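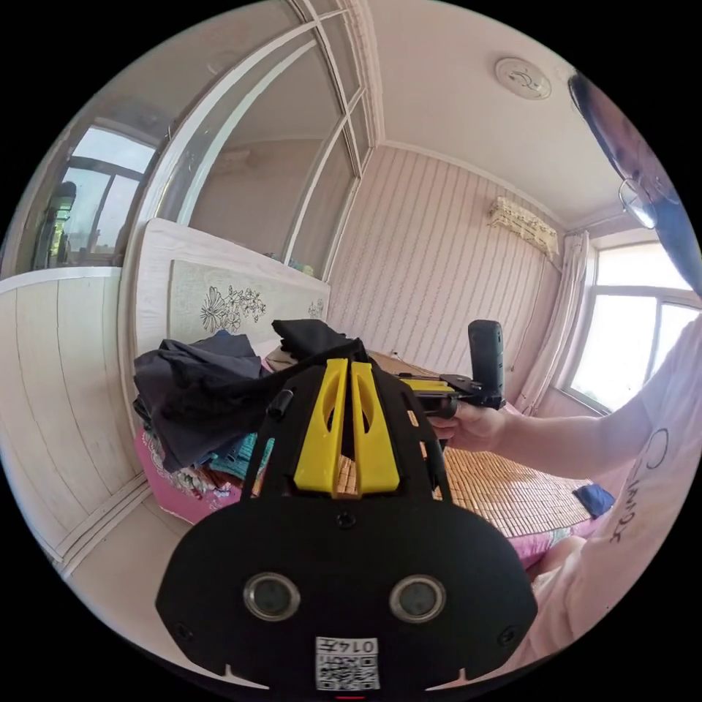
Birkstead Parish Church, hearing loop, notes from the refit. Posting these as a thread in case they help other churches with an old building and a loop that people have stopped trusting.

The old loop ran once round the nave at skirting height, a single turn, fed from an amplifier in the vestry. Signal in the side aisles was fair. Signal in the centre pews was weak, and the front three rows had almost nothing.

Cause of the weak centre: steel. The nave floor was relaid with mesh in the screed, and the mesh soaks up the field. The effect is worse at higher frequencies, so speech came through dull as well as quiet. Turning the amplifier up made it louder at the walls and no clearer in the middle.

Second problem was hum at 50 Hz and its harmonics. We walked the building with a meter, everything switched off at the board, then brought circuits back one at a time.

The culprit was the pew heating. Live and neutral for the north side had been run on opposite sides of the aisle, which makes a very good loop of its own. Re-routing the pair together dropped the hum to a level none of our hearing aid users could pick out.

If you do only one thing before asking for quotes, do that walk. A new loop amplifier will not remove background hum. It comes from the wiring and it goes straight into the aid.

Quotes. We asked for a phased array, two overlapping sets of cable fed by separate amplifier channels. It holds a more even level over metal than a single turn does. Baert did the survey and the install. The other firm wanted to reuse the perimeter cable, and we said no.

Cable is flat copper tape, laid under the new carpet runners and across the nave beneath the pew platforms. It took 300 metres, including the tails back to the vestry. No cuts into the stone.

Tape under carpet needs a warning label at each crossing and a drawing on file. Ours is in the vestry cupboard, inside the door, with a copy in the log book. Anyone fixing anything to the floor checks the drawing first. This includes the flower stands.

Response after setting up is flat to within tolerance up to 5 kHz. Before, it was falling away long before that. The difference is most obvious on consonants. Psalms are easier to follow than they were; the organ is about as unflattering through a hearing aid as it has always been.

Microphones matter as much as the loop. The lectern mic was set for someone tall and standing back. It is now on a shorter neck, and readers are asked not to move it. The intercessions mic has its own channel into the loop, with the choir mics left out altogether.

Spill: a loop can be heard outside its own area. The choir vestry gets a faint signal and the room above the porch gets none. Switch the radio mics off before private conversations. The mute button on the Tramance handset takes a full second to act, so wait for the light.

Madeo Hall next door is not covered. It has a different board and a different landlord, and our lease there runs to 2053, so any fixed cable needs written consent. We use a portable loop on the welcome desk for now. It covers one person sitting close.

Where to sit: anywhere in the nave, any row. Switch the aid to T. The south transept is outside the loop and the sign there now says so. The old sign claimed the whole building, which was never true.

Checks: a steward listens with the test receiver before the main service, walking from the font to the front pew and back down the south side. Result goes in the log, good or bad. Full measurement again in June.

If the loop sounds wrong during a service, tell a steward at the time. A report afterwards is still useful if you can say which pew you were in, which aid program you were on, and whether it was speech or music.

The meter is ours and other churches nearby may borrow it. Ask at the parish office, mornings only. Please return it with the batteries taken out.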